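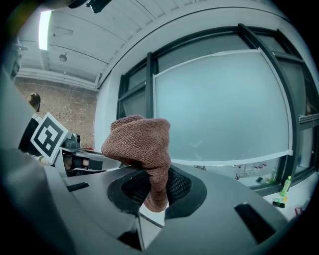 Cultton has asked in its comments on the last report why edition statements are being checked against the books again when the old card catalogue already gives them. The cards were typed from publishers' lists in many cases and do not always match the copy on the shelf. A card may read "second edition" where the title page has "second thousand", which in most of these books means a reprint from the same type. The check will therefore continue for the whole of the Nedeljković collection. It adds a few minutes per volume and was allowed for in the work plan.

PROGRESS TO THE END OF MAY

Scope of the grant

The grant covers the cataloguing of the printed sermons, tracts and Bible study guides in the Nedeljković collection at Gididport, and the loading of the finished records into the shared catalogue used by Gididport and Rostham. Bound periodicals and manuscript notes are outside the grant. They have been left in their present order.

Work done

The target for this period was 273 titles. Of these, 226 now have full records, with author, title, place, publisher, date, paging and subject headings. The rest have short records only, which can be searched by author and title and are marked as provisional.

The delay is almost wholly in the pamphlets. Many were bound together by an early owner, up to a dozen in one volume, with no list of contents. Each item needs its own record and a link to the bound volume, so one spine on the shelf can take a full morning. The first-line index we drew up for the tracts has helped with items that have lost their title page.

Dates

There are 30 titles with no printed date. The rule agreed at the start was to give a date only where there is evidence in the book itself: a dated preface, a publisher's advertisement at the back, or a street address known to have been used for a limited time. Inscriptions by former owners are recorded in a note as the latest possible date and are not used in the date field. Where the evidence gives only a decade, the record says so.

Editions and duplicates

Rostham holds copies of some of the same study guides. Before the records were merged, the two sets were matched by author, short title and date. This produced a number of false matches, chiefly in works issued by the same publisher in the same year in a plain and an annotated form. The paging has now been added to the match and the false matches have stopped. Records merged before the change have been pulled apart by hand.

True duplicates have been kept for the time being. A decision on disposal is outside the terms of the grant and should wait until the condition notes are complete.

Subject headings

The older headings were too broad to be of use. "Bible" alone had been given to nearly every item in the study guides. Headings now name the book or group of books treated, followed by the form (commentary, lessons, questions, sermons). Works defending the reliability of scripture were formerly spread over four headings and have been brought together under one, with references from the others.
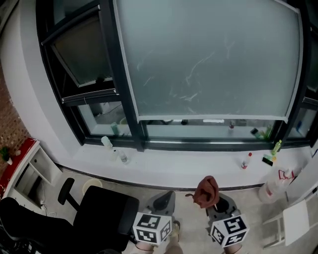 Figure 2. Window with top-hung sash open; bottles behind the lower panes.

Condition notes

A one-line condition note is being added to every full record. It covers the boards, the joints, loose leaves and staining. Red cloth bindings from one publisher have faded badly at the spine and several titles cannot be read without opening the book, so spine labels have been requested for these. No repairs have been charged to the grant.

Catalogue loading

Records go to the shared catalogue in batches of 30. The first batches were refused on account of accented letters, which the loading program turned into question marks. The collection name itself was affected. The export has been changed and the refused batches were sent again and accepted. Public display was checked at both Gididport and Rostham; the note field is cut short on the Rostham screens and this has been reported to their systems desk.

Spending

Staff hours are slightly over the plan and supplies are under it. The overspend on hours comes from the bound pamphlets. We ask that the unspent part of the supplies line be moved to hours. No increase in the total is requested.

Next period

1. Complete the provisional records for the bound pamphlets.
2. Start on the sermons in octavo, shelves in their present order.
3. Recheck all merged records for the annotated study guides.
4. Supply Cultton with a list of edition statements changed from the cards, with the old and new wording side by side.

Item 4 was not in the original plan. It can be drawn from the change log and needs no further handling of the books.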